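Workshop notebook – dye bench
November, started 7:40 am
Last updated: November, 9:15 pm

Picking up from the walnut page. Still chasing the brown that went green on the Munro wool. Second bath made up last night, same pot, lid on, left by the back door where its cold. Smell is fine. Skin on top, skimmed it off.

Weighed out 800 g of hulls for the new bath, dry weight. Last time I went by volume and I think that's half the trouble, the crumbly ones pack down and the big ones don't. From now on everything on the scale, and write it down BEFORE it goes in the pot.

Water – rain barrel, not tap. Tretham tap water is hard and leaves chalk on the kettle inside a week. Ran the strip test on both. Barrel a good bit softer. If the green is an iron thing it could be the barrel though, it has that old hoop. Test: one small skein in each, same bath strength, same time. Jars labeled T and B.

8:30. Skeins scoured. Hot tap, wool soap, no stirring, lifted and turned only. The Plomach yarn let out a lot of grease, had to do it over. Munro rinsed clean first go. Note for whoever orders next: Plomach is sold as "washed", it is not washed enough for us.

Mordant. Left the alum out on half the skeins. Walnut doesn't need it but I want to see if it shifts the tone. Tied one knot in the tie for no alum, two for alum. Do not cut the ties off this time please.

9:50. Pot on. Low. Took forever to come up, the left ring on the hot plate is going again, it cycles off and stays off. Moved to the right ring. If anyone has the box with the spare element it is not on the shelf where the tag says it is.

10:30, steaming, no bubbles. Skeins in. Jikinine sample in as well, the thin one, on its own string so it doesn't tangle with everything. That yarn felts if you look at it wrong.

11:30. Pulled one knot and two knot for a look. Wet, so can't judge much. Both a sort of strong-tea color. No green that I can see, but there wasn't any last time at this stage either, it came in after drying. Back in.

12:15. Heat off. Leaving everything in the pot to cool down on its own. Last time I pulled them hot and rinsed under the cold tap, which was dumb, and the Munro went stiff.

Meanwhile – strained the old bath through the muslin. Took 3 passes, lots of sludge. Kept the liquid, it still stains the spoon. Good enough for cotton tags or for the basket people if they want it. Sludge to compost, NOT down the sink, we had that conversation in the spring.

Wiped the bench down. Stain by the vise is permanent I guess.

4:10 pm. Pot down to hand warm. Lifted skeins, squeezed, no wringing. Hung on the rack in the back, away from the window. Two knots look warmer, more red in them. One knots flatter, a gray sort of brown. Jikinine took hardly anything, pale as toast. Might be the spinning oil. Rescour and retry before blaming the yarn.
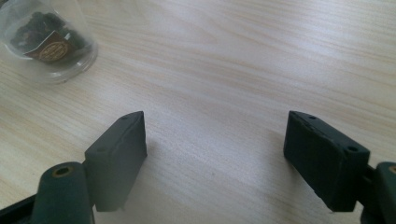 Gloves: the thin ones leak at the thumb. My thumb is now brown and will be untill about Christmas. Get the long blue ones.

T and B jars: both went in at 11, same heat, on the hot plate edge. B came out a shade darker and duller. T is yellower. Not green, either of them. So the hoop might be doing something but it isn't the whole story. Next thing to suspect is the pot itself, there is a chip in the enamel near the handle and it's rusty underneath. Should have looked there first.

Plan for next bath
– borrow the stainless pot from the print side, ask nicely
– 800 g hulls again, no changes, only the pot changes
– rain water from the plastic drum if there's any left
– all Munro, no mixing yarns in one pot, too many things moving at once
– dry in the dark overnight before anyone decides on a color

9:15 pm. Checked the rack. Nearly dry. Two knot Munro is a good brown, a really good brown. One knot has a bit of green along one side, the side that was lying on the bottom of the pot. Right over the chip if I had it in the way I think I did. Snipped a length of each and taped them to the facing page. Rinse tomorrow, then the light test strip goes up in the front window, half covered with card.

6 comments
2 shares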